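Paltarer
Grasp selection for hand tools lying close together

README for the tool-sorting release, 8 Nov 2018

Hello, and thanks for having a look. Paltarer is the piece of our software that decides which tool to pick up next when several of them are lying side by side on a table, and how to bring the gripper down on it without shoving its neighbours across the room. It sits between the segmentation step (Calura, which lives in its own repository and has its own README) and the motion planner (Dreseck, likewise). You can run it without Dreseck if you only want ranked grasps printed to a file, and quite a few people do just that while they are getting their camera sorted out.

We started writing it in August, after getting fed up with a planner that was perfectly happy with one screwdriver alone on a bench and went to pieces the moment you set a wrench next to it. Most of what is in this release came out of that frustration, so please forgive the odd function name.

What it does

Paltarer takes a mask and a class label for each object Calura finds, fits a long axis to every mask, and proposes grasps across that axis. Each proposal gets a clearance score for both fingers and a contact score for the spot where the pads would close. The two are multiplied, and the best one wins. If no grasp clears the threshold, Paltarer returns a nudge instead, a short sideways push meant to open up a gap, and then asks for a new picture.

The classes in this release are utility knife, open-end wrench and screwdriver. Screwdrivers are split by handle colour, yellow and green, and each colour is sorted to its own bin. You can change the bin map in config/bins.yaml, and you can leave a class out altogether by giving it no bin.

The data

The wrist camera recordings that come with the code are kept in the Govindasamy set, named after the street our old workshop was on. There are 4,000 labelled frames, of which 2,000 are for training and 1,000 for validation. The remaining 1,000 are a test split that we would ask you kindly not to tune on. Labels are polygon masks drawn by hand, one for each tool, with a flag for any tool that runs out of view or goes behind a finger.

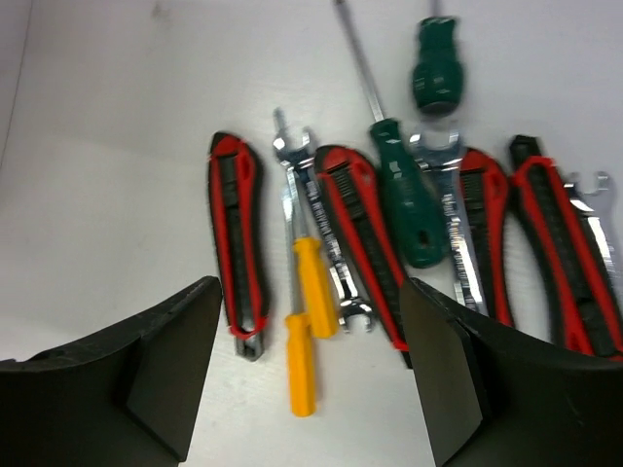
That flag matters more than we expected when we added it. An early version of the axis fit treated every mask as though it were a whole object, so a wrench with only one jaw showing would get an axis that was far too short and a grasp much too near the end. Now, if the flag is set, the fit uses the known length for that class and extends the axis in the direction where the mask stops. It isn't perfect – a screwdriver showing only its shaft is still a nuisance – but it behaves a good deal better than it did.

Chrome is the other thing to watch. A polished shank picks up bright streaks from the lights, and Calura will sometimes break one wrench into two masks along a highlight. Paltarer merges masks of the same class when their axes line up and the gap between them is small. You can loosen or tighten this with merge_gap in the config file. If your wrenches are dull or painted, try turning it off, as it will occasionally join two screwdrivers lying end to end.

Getting it going

You will want Python 3.5 or newer and a working copy of Calura. Install the requirements, copy config/default.yaml to config/local.yaml, and put in your own camera calibration and finger dimensions. Do measure the fingers properly, please, pads and all. We spent a whole afternoon chasing a clearance bug that was really a typo in the finger width.

Then run rank_grasps.py on a folder of frames. It writes one text file per frame with the grasps in order, best first, and a small overlay you can flip through. Run it with --dry-run before you connect Dreseck, and keep your hand near the stop button the first few times after.

Known problems

Tools stacked fully on top of one another are not handled. Slight overlaps are fine most of the time, and the upper tool is usually chosen first, but the ordering comes from mask edges and can be fooled.

Knives are grasped across the middle of the body only. Paltarer has no idea whether a blade is out, so check them yourself before you lay them down.

The nudge can repeat itself. If you see the same push more than twice, lower nudge_limit and it will skip to another tool.

Bug reports are very welcome, especially with the frame and your local.yaml attached.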